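The white dish, and other July news

Hello again from the back kitchen at Hastwood!
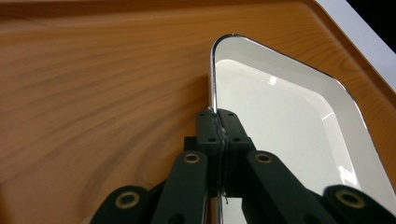
I spent most of this month trying to get my grandmother's potato bake right, and I'm happy to say I'm close. She never wrote it down. She'd just wave a hand at the oven and say "until it smells done," and that was the whole recipe. I've made it so many times since June that my neighbors have started leaving the porch light off when they see me coming with foil.

Two things made the difference. First, I stopped rinsing the potatoes after slicing (I know, I know, every cookbook says to), and the sauce finally thickened the way hers did. Second, I switched to the sharp cheese from the Meltau dairy stand, the one by the feed store. You need 200 grams, and grate it yourself! The bagged kind goes grainy on me every time.

I also let it sit a good twenty minutes before cutting. My kids complain, but the slices hold together and the leftovers fry up beautifully for breakfast with an egg on top.

Several of you wrote in about the plum cake from last time. Yes, you can use frozen plums, just don't thaw them. And no, I haven't tried it with rye flour, but if you do, please tell me how it goes, I'm so curious.

The swap table is back at the Kisow hall this month, from nine in the morning until the coffee runs out. Bring a dish or a pan you never use and take home somebody else's. I'm hoping for a decent loaf pan, and I have up to 2 fondue sets to give away, forks included.

Next month: beans, lots of beans, and my ongoing fight with the pressure cooker.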